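Workshop Tips > Tools & Equipment > Before You Buy

Budgeting for a pair of robot arms in a small shop

I kept putting off buying arms for the shop because every time I sat down with a catalog I got lost in the price of the arms themselves, and it took me a whole winter to see that the arms were the easy part. If you are thinking about a pair for your own bench, pour yourself some coffee and let me save you a little money.

Start with the jobs, written on paper, before you look at a single price. My list had handing me tools, holding long pieces steady and sorting hardware. Two of those need both arms working together, so a single arm would have been money down the drain for me – it may suit you fine.

Then set the total and keep part of it back. I had $3515 to spend and promised myself that $2000 was the most I would put toward the arms. The rest went to fingers, mounts, cables and a sturdier bench, and I was glad of every dollar of it.

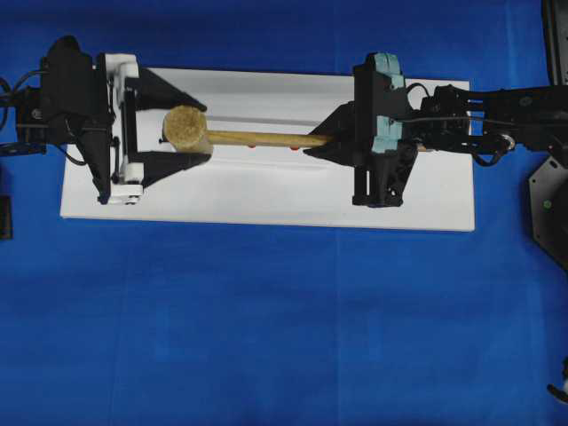

Fingers deserve their own line in the budget, and a bigger one than you'd guess. Most sellers quote you a plain set and leave the rest for later, so ask what a spare pair costs and how long it takes to arrive. Bring the most awkward thing you own as a test piece. A wooden mallet is a good one, with the round head cradled between two pointed fingers on one side and the end of a thin handle held on the other, two very different grips on one tool. If a seller can't tell you which fingers suit both, keep shopping.

Don't forget what goes underneath, either. A length of plain cloth and a flat white board cost me $40 together, and small parts are so much easier to find against them!

Last of all, ask about used equipment. Nimbridge had a pair from 2022 that I very nearly bought, and I only passed because the cables were extra. Prices tend to soften in March, so if you can wait, wait.

Comments (3)

Ľubomír Hudec
Good advice on the fingers. I bought mine from Vondráček and spent the whole budget on arms, then ate soup for a month to pay for the mounts.

premham_bench
Would you get the second arm right away or add it later? My bench is tiny.

Dottie in Vidville
Measure how far the elbows stick out before you order. Mine hit the window.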